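Simulate before you buy the gripper

Most advice to people building an arm in a shared workshop starts with hardware. I think the order is wrong. Our group at Fukolden spent $1,150 on parts before anyone had written a grasp routine, and the first gripper was wrong for the job.

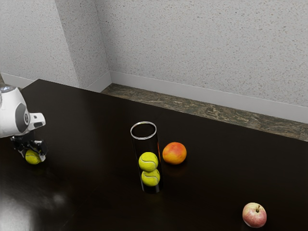 Simulation time costs a workshop almost nothing, and it should come first. A task such as loading tennis balls into a clear tube exposes clearance problems early: two balls nearly fill the width, so a third leaves little room for lateral error. We now ask for 388 simulated trials before a parts order goes in. Contact friction is still poorly modeled, and I would budget up to 20 hours for tuning on the bench.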